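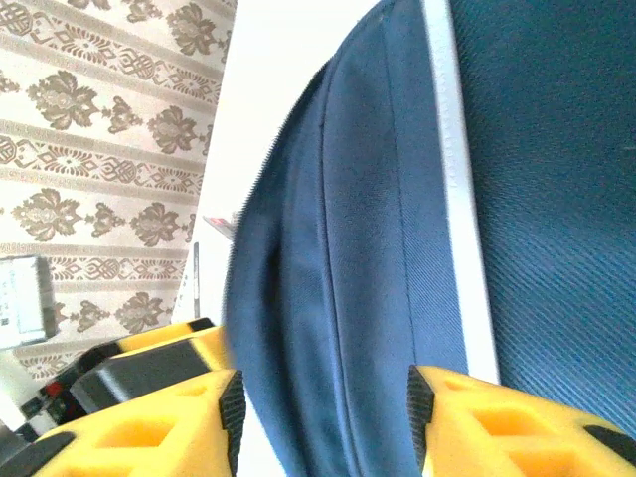

Rules for Robots (and for the People Next to Them)
For readers 8 and up

Ever been told "no running by the pool"? Somebody wrote that rule so people wouldn't slip. Robots have rules too. Lots of them. Some are for the robot, most are for us.

First, an old one. In the 1940s, writers of made-up stories were already thinking up laws for robots, like never hurt a person. Great stories! But a real robot arm can't read a story. It doesn't know what "hurt" means. It knows numbers – how far to turn, how fast, how hard to squeeze. So real robot rules have to be about things you can check.

Rule one: know where the robot can reach.
Stretch out your arm and spin in a circle. Everything you could bump is your reach. Robots have one too, and it's the first thing grown-ups measure. Then they mark it. Tape on the floor, a fence, walls, a clear door. At our pretend factory, Urkon, the line is bright orange and you don't put a toe over it. Not even to grab a pencil. Ask first.

Rule two: keep it tidy.
Cables are sneaky. A loose one can catch on a joint and get yanked, or trip somebody. Good practice is to fix the cable along the arm and leave a bit of slack at the places that bend. Too tight and it pulls out. Too loose and it snags.

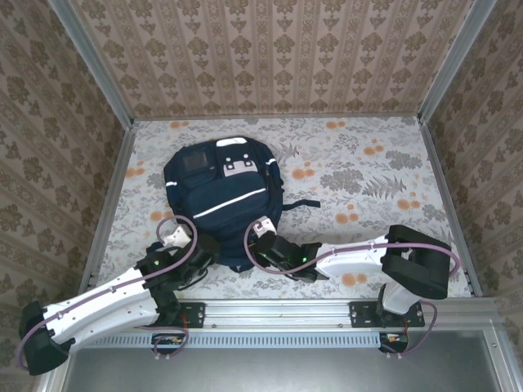 Soft things are harder for a robot than hard things. A block stays block shaped. Cloth flops and folds and hides its own edges. So if the job is a bag, the people in charge write down how it should start out each time – which way up, which way round. Look at the navy backpack lying flat between the two arms, its top toward the back wall. "Flat, top to the back" would make a good starting rule, becuase anyone can check it in one second. Straps too. One strap is sticking out to the right, so a careful rule would say where straps go. Write it down, tape it up, done.

Rule three: two arms, one plan.
Two arms on one job have to share. Same as two kids carrying a table. If one pulls left and the other pulls right, rrrip. The plan says who moves when and how close they can get. And there's a squeeze limit, so fingers hold and don't crush.
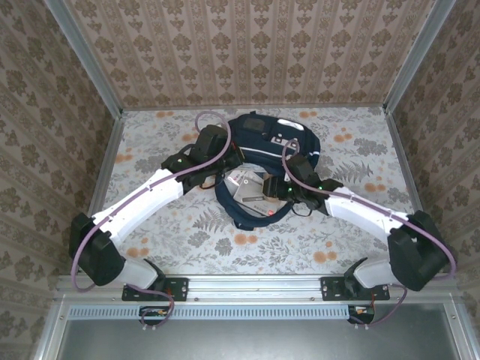
Rule four: everybody knows how to stop it.
Stop buttons are big and red and easy to slap. Check where it is BEFORE you start, not after. And once a robot's been stopped, it shouldn't start up again all by itself. A person has to look first, then say go.

Rule five: lights are a clue, not a promise.
A robot holding still isn't always off. It might be waiting for its next move. Little lights can mean diffrent things on different machines, so read the label or ask. Never guess.

Your turn! Make rules for a robot that packs school bags. Call it Tramel, or pick your own name. Where can it reach? Who gets to press stop? What if there's a squashy banana in there?

Try your rules on a friend. Friend is the robot, does ONLY what the rules say. If the banana gets squished, fix the rule and go again.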